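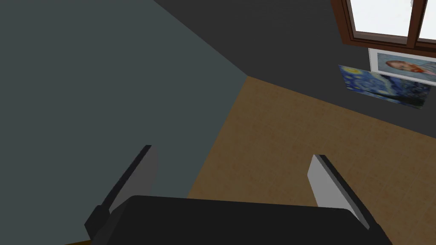 Section 6: Setting Up a Game of Darnurell

Category: Rules & Setup Guides > Tile Games

Read this section in full before the first game. Setup for two to four players takes place once the tiles have been punched out and sorted by back color.

1. Unfold the main board and place it with the Brisatora side facing up. The reverse side is reserved for the advanced game described in Section 8.

2. Shuffle the harbor tiles face down. Form them into seven stacks of equal height and set one stack on each marked space along the edge of the board.

3. Give each player a screen, a scoring marker, and nine cubes of one color. Place all scoring markers on the zero space.

4. Deal six Oravec cards to each player. Players may look at their own cards at any time but may not show them to others.

Note: In a two-player game, return the cards marked with a crown to the box before dealing.

5. Each player selects two cards to keep and passes the remaining four to the left. Cards received in this way are added to the hand.

6. Place the Premo token on the center space. The youngest player takes the start marker.

7. Turn over the top tile of each stack. If three or more tiles show the same symbol, reshuffle those tiles into their stacks and turn over new ones.

Caution: Small parts. Keep cubes and tokens away from children under three years of age.

Caution: Do not bend the tiles to separate them from the sheet. Press from the printed side with the thumb.

Note: The wording of step 5 was revised on 2024-11-15. Owners of the first printing should follow the text given in this guide.

Game design: Sunil Hettiarachchi. Rules editing: Ozan Yalçınkaya.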